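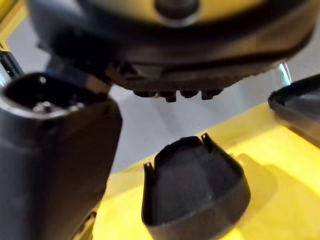

Assembly Cell at Clikthorpe: Maintenance Notice

The yellow-topped assembly cell at Clikthorpe will be out of service on Sunday for its regular inspection. Marwan Qaisi will lead the work, assisted by Fitriani Harahap.

The gripper fingers will be removed, cleaned and refitted, and their fastenings tightened. The position of the black cup-shaped part beneath the overhead housing will then be checked again, and 60 trial cycles run at 40 per cent speed before the cell is released.

Shift leaders are asked to clear all trays from the table beforehand. Questions about the revised schedule should be sent to Tala Kanaan in the Plikix maintenance office.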